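Murlow Tabletop Handling Station

Product code 2217. Available for purchase or term lease.

The Murlow station is a complete arm-and-hand system for institutions that study or teach the handling of everyday objects. It is supplied by Trullau and is intended for use at a fixed table, indoors, by staff who have completed the one-day introduction included in the price. No safety fence is required at the default speed setting. A site assessment is carried out before delivery in all cases.

The system consists of a jointed arm, a humanoid hand with four fingers and a separate thumb, a floor-mounted base, a control cabinet and the Feyisa operating software. The arm may be directed by an operator or run from stored routines. Each station is delivered with 21 stored routines, covering approach, grasp, transfer and release. Customers may add their own routines without charge and may export them to any other Murlow station under the same license.

Objects of mixed shape and weight can be placed together on one work surface. Thin or light articles, such as spectacles, call for a low approach angle and the reduced grip setting. Rigid kitchen articles and packaged food may be handled at the standard setting. Open containers of liquid are outside the approved range.
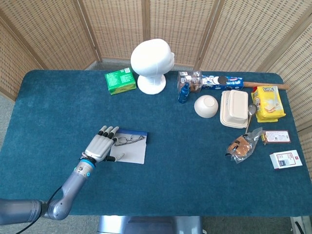
Murlow hand positioned at a pair of eyeglasses on a mixed-object table.

Surface and surroundings

A matte, fabric-covered table is recommended. Polished or reflective tops reduce the accuracy of object detection and should be covered before use. Where the station shares a room with other activities, a folding screen may be set up behind the table to give the cameras a plain background. Screens and table coverings are not included and may be ordered from the Dandau accessories list.

Service and support

The standard warranty covers the arm and control cabinet for two years. Finger coverings are treated as wearing parts and are supplied in sets of 10. Replacement sets carry order number 321 and can be fitted on site with the tool provided. Software updates are issued each February and remain available to leased stations for the full term of the agreement.

Requests for a quotation should state the table dimensions, the intended objects and the number of trained operators. Educational pricing is available on written application to Trullau.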